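Chapter 7
Keeping Time: Clocks, Streams, and What Your Software Thinks Is Happening

I put off writing this chapter until December, and then I put it off again, because time is the part of robot software I've gotten wrong more often than any other. Perception bugs are at least fun to look at. Timing bugs just sit there making everything a little bit worse, and you blame the planner (I always blame the planner).

We'll work with two-handed demonstrations, where each gripper has its own camera and a further view comes from head height.
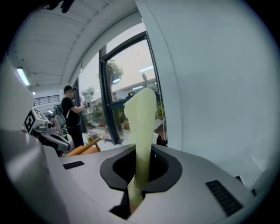
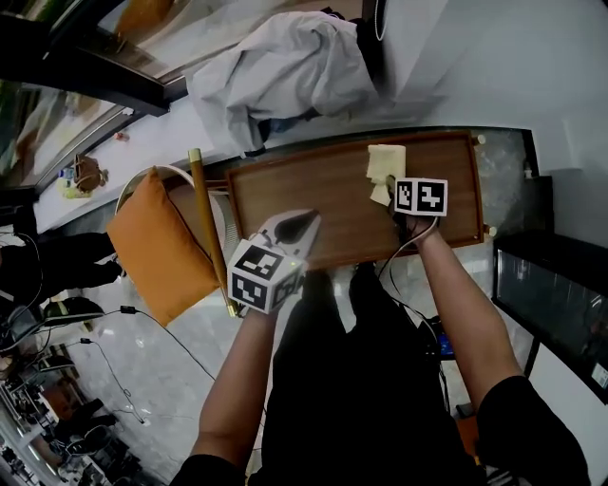

Suppose a task involves a tray and a folded cloth, with one gripper at the rim and the other pinching the fabric. To learn anything from that, your software has to know where both grippers were at the same instant. Sounds easy! Every image has a timestamp, so you line up the timestamps and go get lunch.

Well, whose timestamp? When I wrote the first version of Plutow, the small replay tool we'll use through the rest of the book, I stamped each image when my program received it. The camera had exposed it earlier, of course, and then it had been compressed, buffered and passed along. On a quiet machine that delay hardly moved. On a busy one it wandered all over the place, and I had a left gripper that seemed to react to things before they happened. I spent 14 days tuning a filter to hide this. Please don't do that.

The fix was to carry two times with every message: when the measurement was made, and when it arrived. Keep both, even if you think you only need the first. The gap between them is the best health check you have, and we'll plot it in Section 7.2.

Then there's the matter of clocks that disagree. Two devices can start together and slowly slide apart, and at the end of a long recording they're off by enough to matter. In the Skendport recordings, which you'll download for the exercises, one stream ends up 42 milliseconds behind its partner. That's not much if you're carrying a tray slowly across a room. It's plenty if you're closing a finger on the edge of a cloth and the controller wants to know whether contact came before or after the lift.

You'll meet three ways of dealing with this. The first is a shared clock, and if you can have one, take it. The second is estimating the offset from motion: when two streams both see the same quick wiggle, you slide one against the other until the wiggles match. I love this method and it fails in embarrassing ways when the motion is slow or repeats itself. The third uses fiducial markers — if a marker on a gripper is visible from another camera, its path gives you something to compare with the gripper's own tracked path.

Before you go on, install Plutow and open the recording called Helmy. Turn off interpolation, which is on by default (my fault), and play it at quarter speed. Leave the arrival times showing in the lower panel. We'll start with those.

7.1 Measured time and arrival time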